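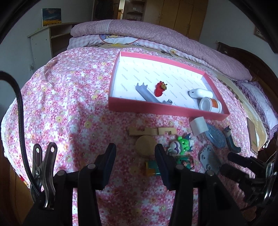
Nasrin Rezaei wrote to us in December that her fitted sheet had stopped popping off the corners once she'd gone up a size in pocket depth, and asked why the shops don't print that measurement on the front of the packet. We print it on ours. It's the first line below.

Savham Floral Sheet Set

Pocket depth: 40 cm
Sizes: Single, King Single, Double, Queen, King
Fabric: cotton percale, garment washed
Colours: Pink Garden, Blue Garden, Oat, Plain White
Set includes: fitted sheet, flat sheet, pillowcases (one with Single and King Single, 2 with all other sizes)
Product code: 706

The Savham set is our everyday sheet. Percale has a plain weave and a matte finish, and it feels crisp when it's first put on the bed. It sleeps cooler than flannelette or sateen. It also creases more, and if that bothers you the Meritz sateen set is the one to look at.

Elastic runs all the way around the fitted sheet. The older Mirkel sheets had it at the corners only, and we had a steady number of returns from people with pillow-top mattresses. If you still have Mirkel pillowcases in Oat, they're close to the Savham colour but a shade more yellow. Blue Garden and Pink Garden are new prints and won't match anything from the earlier range.

Choosing a size

Measure the mattress from the bottom seam to the top, including any topper or underlay you leave on. Leave a few centimetres spare for tucking under. Mattresses deeper than 36 cm will fit but the sheet will be firm at the corners. We don't make this set in Super King.

Washing

Wash before first use. Warm or cold machine wash, with like colours for the first few washes. Line dry in shade if you can – the pinks fade faster than the blues in full sun. Tumble dry on low. Warm iron if needed. No bleach, and go easy on fabric softener.

Allow for slight shrinkage in the first wash. The pocket depth above is measured after washing.

Stock and delivery

Queen in Pink Garden is back in the warehouse, with 324 sets available. King in Oat is on back order. Orders placed before 9 am leave the same working day. Unwashed sets can be returned in their original packaging. Extra pillowcases are sold separately, and the Iwasaki wool underlay is on its own page under Mattress Protection.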